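Bread Basket Questions, Answered

I get a lot of the same emails about serving and keeping bread, so I finally put them all on one page. I've been baking rolls and buns out of my home kitchen for years now, mostly for a Saturday pickup list, and my opinions are my own. If your grandmother did it differently, go with your grandmother!

What size basket do I need?

Smaller than you think. I bought a huge one when I started and my poor rolls slid around in it like they were lost. For a family dinner I like an oval basket that's long enough for one braided roll to lie down in comfortably, with room for a few round ones beside it. If you're feeding a crowd, put out two small baskets, one at each end of the table. People stop reaching over each other and you get to refill one while the other is still going around.

Oval or round?

Oval for long shapes, round for buns. That's really the whole rule, and I break it constantly.

Do I have to line it?

If the bread has seeds, flour or a sticky glaze, yes please. Crumbs get down between the strands and they are a pain to get out. For a plain egg-washed roll that's completely cool I often skip the liner, because I like seeing the wicker. A cotton napkin is fine. Paper towels stick to anything with sugar on it (ask me how I know).

What about the tablecloth?

Plain and light, in my house. I used to have a red checked one and the bread just disappeared into it. A soft gray or an oatmeal color lets a golden crust show up nicely, and it's forgiving about flour too. I don't iron mine. I shake it out, smooth it with my hands and call it done – a few creases never ruined anybody's lunch.

Can I mix different shapes in one basket?

Sure, with one warning. Anything with a fancy top, like a knotted bun, gets squashed if it's underneath. So the sturdy long rolls go in first and the knots go on top, or they sit right on the cloth next to the basket where everybody can admire them. I lean a long roll against the side of the basket instead of laying it flat in the middle, so the braid shows and there's space left over.
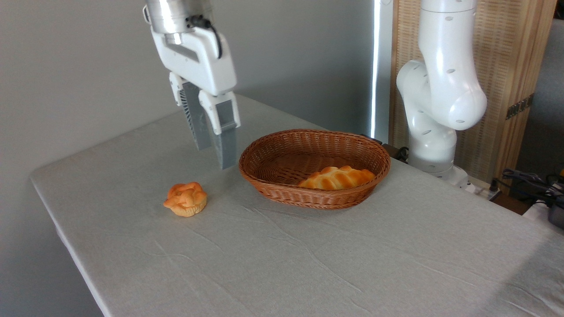 The other thing with mixing is softness. A soft bun sitting up against something crusty will soften the crust in an hour or two, and you can't really undo that without putting it back in the oven. If you've got both kinds, give them separate baskets, or don't combine them until people are sitting down.

How do you get that twisted top?

Roll a rope of dough, tie it in a loose knot, and tuck the ends under. Loose is the important word! A tight knot has nowhere to go when it rises and it splits on one side. If you'd like the bottom to keep a neat shape, bake them in a muffin tin. The sides that sit in the tin stay paler than the top, which some people worry about. They're done, I promise, as long as the middle springs back when you press it.

And the shine?

Egg wash, twice. Once when they're shaped and again right before they go in. I use a whole egg with a spoonful of milk and a pinch of salt. Brush down into the grooves of a braid but don't let it pool there, or you'll get little patches of scrambled egg.

What temperature do you bake at?

I use 399 on my oven, which sounds ridiculous, but the dial on my old Vorent skips straight from there to something way too hot. Set yours to 400 and don't think about it again. To warm up leftovers I go down to 200 and give them ten minutes under foil.

How long do they keep?

Enriched rolls are good for 4 days in a bread box, and best on the first two. After that I slice and toast them. Please don't store them in the basket overnight – it's a serving dish, and the air goes straight through it. They freeze well if you wrap them one by one.

How do I clean a wicker basket?

Turn it over and smack the bottom over the sink. Then use a dry pastry brush along the weave and up under the rim, where everything hides. For a sticky spot, I use a barely damp cloth, and then I leave the basket upside down on a rack until the next day. Don't soak it and don't put it in the dishwasher. I did that to a lovely one from Rinholm and it came out shaped like a hat.

Where did you learn the braid?

From Genji Uchida, who taught an evening class I took one May. I made 223 rolls that month (I kept a tally on the fridge) and my neighbors started pretending they weren't home.

Do you ship?

No, sorry! Local pickup only. The order list opens every week, and if you miss it, send me a note and I'll put you down for the next one.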